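Household and Shop Tasks Pilot: March progress report
Prepared for Bernadette Strickland, Ferkora program office

You asked for a shorter report this time and a straight answer to the question in the grant letter, whether a machine can take over routine table and bench chores within the life of the award. My answer for March is no. It can do parts of some of them, on its better days, in conditions we picked. I don't think the work so far supports anything stronger, and I'd ask that the spring newsletter not say otherwise.

Work this period

Most of the month went into simulation. The plan called for 2000 simulated attempts at clearing and setting down items on a wooden table, split into 1000 with the original control software from Ruiz-Ortega and 1000 with the retrained version. Both sets are finished. The retrained version does better on plain pick-up, and the team is pleased about that. I am less pleased, for reasons given further down.

The eight chores on our list haven't changed since the proposal: clearing a table, wiping it, sorting flatware, folding hand towels, restocking a shelf, facing product on that shelf, packing a small carton, and emptying a bin. We have serious results for the first one only. Sorting flatware was started and put aside. Folding towels has not been attempted in any form, and the schedule in the proposal, which had it done by now, was too hopeful. I signed off on that schedule, so that one is mine.
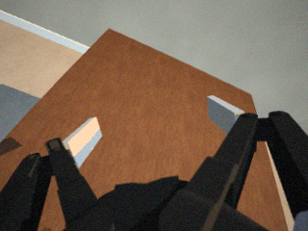 A person clearing a table doesn't stop to plan each grasp, and the arm still does, every time. It also has no idea what to do when an approach goes badly. It backs off and tries the same approach again. We count an attempt as a success if the item ends up inside the target area, upright, with nothing else knocked over. Under the looser rule used in the vendor's material (item left the table) our numbers would look a good deal prettier. I have told the team we are not switching rules halfway through.

The trouble with the pick-up gains is that they came mostly from items the software had already practiced on. When we changed the shapes, much of the improvement went away. When we changed the table height it was worse - the arm came in at a bad angle and either missed or pushed the item along. None of that is surprising to anyone who has worked with these systems. It does matter for a grant about homes and shops, where no two tables are the same and somebody always leaves the mail out.

What the cameras can and can't tell us

We spent more time than planned on camera placement. An arm working close to a table blocks its own view a lot, and the software has to guess at whatever is behind it. Mendo, who supply the scene files, suggested adding a second fixed viewpoint. We tried it. It helped with items near the middle of the table and did little for items near an edge.
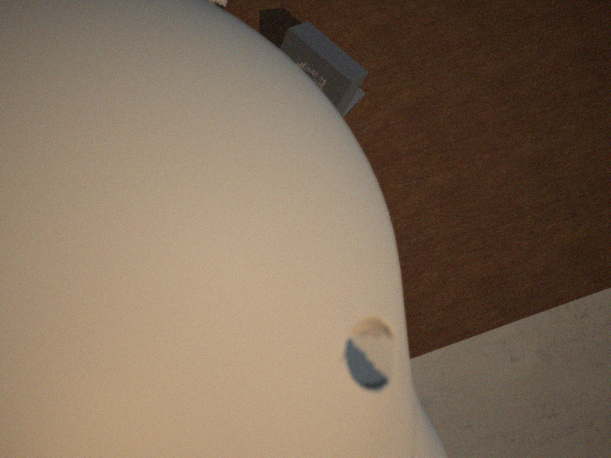

Figure 2. Simulated view largely blocked by a rounded, cream-colored shell, with part of a gray-blue box visible behind it.

I would like to keep at least one poor viewpoint in the test set on purpose. A kitchen will not offer a good camera position, and the back room of a store won't either. The Remwood store manager who walked us through her stockroom last fall pointed at the only clear stretch of wall and said it gets covered every delivery morning.

Problems and changes to plan

The move to real hardware was due to begin this month. I have pushed it back until the retrained software can handle unfamiliar shapes in simulation. The team disagrees with me, and their view deserves to be on record: they believe we'll learn more from a real table in a week than from another batch of simulated ones. They may be right. My worry is that a few good clips from a real table will get passed around as proof of something, and we'll spend the summer explaining them.

Shelf restocking also needs a decision. The Remwood shelves are deeper than the ones in our proposal, and the arm as specified may not reach the back row. We can narrow the chore to the front half of the shelf, or drop it. I lean toward dropping it. Half a shelf isn't a chore any store would pay to have done.

Spending is on plan apart from computing time, which ran over because of the second viewpoint. I can cover that from the travel line and am not asking for more.

Next period

Rerun table clearing with shapes the software has not seen. Restart flatware sorting. Write down, before any hardware is switched on, what result would make us call a chore finished and what result would make us give up on it. Bernadette, I'd like your comments on that page before the team sees it, if you have time.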